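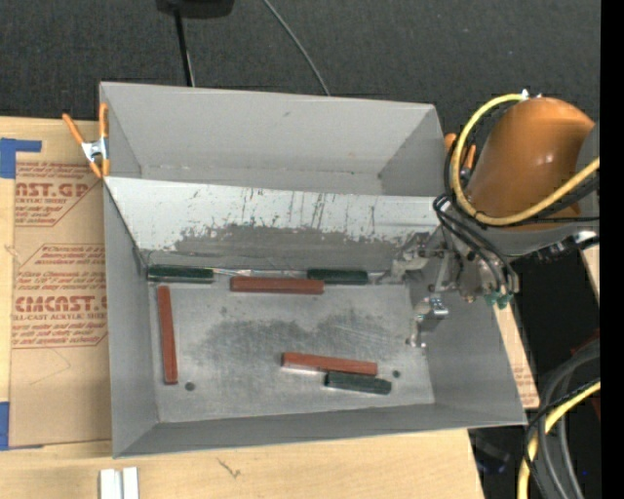 Aushilfe (m/w/d) für Sortierung und Kommissionierung

Die Kindport GmbH, Hersteller und Versender von Lernmaterial für Kindertagesstätten und Grundschulen, sucht für den Standort Jakcombe ab Juli zwei Aushilfen in Teilzeit.

Ihre Aufgaben
Sie sortieren Bausteine und Rechenstäbe nach Farbe und Länge und legen sie für die Verpackung bereit. Beschädigte oder verfärbte Teile werden ausgesondert und im Ausschussbuch vermerkt. Zu Ihren Aufgaben gehören ferner das Zusammenstellen der Sätze zu je 72 Teilen, die Kontrolle der Rückläufer aus dem Verleih sowie die Reinigung der Blechwannen und Arbeitstische zum Schichtende.

Ihr Profil
Erwartet werden eine sorgfältige Arbeitsweise, sicheres Farbunterscheidungsvermögen und ausreichende Deutschkenntnisse. Eine abgeschlossene Ausbildung ist nicht erforderlich. Die Tätigkeit wird überwiegend im Stehen ausgeübt.

Rahmenbedingungen
Die wöchentliche Arbeitszeit beträgt 20 Stunden. Der Einsatz erfolgt vormittags, Beginn ist um 7.30 Uhr. Das Arbeitsverhältnis ist zunächst auf 4 Monate befristet; eine Verlängerung ist möglich. Arbeitskleidung wird gestellt. Die Einarbeitung übernimmt Frau Kenna Dunbar, Leitung Kommissionierung.

Schwerbehinderte Menschen werden bei gleicher Eignung bevorzugt berücksichtigt.

Bewerbungen mit kurzem Lebenslauf richten Sie bitte schriftlich an die Personalstelle, z. Hd. Herrn Oskari Tikkanen. Bewerbungsunterlagen in Papierform werden nicht zurückgesandt. Reisekosten zum Vorstellungsgespräch können nicht erstattet werden.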